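Buy the Grippers First

Every budget season at Windevik I make the same plea, and I'm going to make it in public this time. If you are planning a robot program for messy household work, put your first money into hand-held grippers and the people who will use them. The arm can wait! I love arms. I have spent more happy hours with vendor catalogs than I'd admit to my family. But an arm bought in February and bolted down in a lab with nothing to learn from is a very expensive coat rack.

Our first plan, drawn up when we were still sharing an office with the Shehu group, had it the other way around. One big line for the arm, one for the mount, one for the safety fencing, and then a little leftover line called "data," as if data were printer paper. Amnuay Sriwong, who handled purchasing, asked me what we would do with the arm in its first month. I had a lovely answer prepared and it fell apart in front of her.

So we turned the sheet upside down. The Groltemholm hand tools came to $404 apiece, and we bought 7 of them. We set aside 156 paid hours for collecting, in real homes with real clutter, and wrote our task list around the jobs people truly want to hand off. Picking up trash was at the top. It still is, and I could talk about it all day. 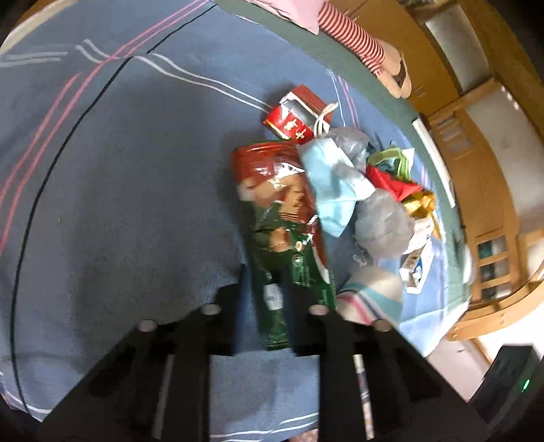 Think about what trash asks of a gripper. A crumpled wrapper has no proper shape. A plastic bag gives way the second you touch it, and a torn box has edges going everywhere. Then there's the cloth underneath, which you would very much like to leave where it is. No spec sheet has a row for any of this. Payload and reach are easy to compare, so that's what buyers compare, and then they're surprised when the hard part of the job weighs less than a slice of bread.

I do hear the objection that hand-collected work won't carry over to the machine you end up buying. It's a fair worry, and you should plan for it: pick fingers you can mount on an arm later, and write that into the purchase order. We didn't the first time, and the adapter plates from Tulport cost us $600 we hadn't budgeted. Annoying, yes, but a much smaller mistake than choosing the wrong arm would have been.

And please, keep a line for replacement finger pads. Make it bigger than feels sensible. Ours was gone before the summer, and I was delighted, because it meant the tools were out of the cupboard and in somebody's hands.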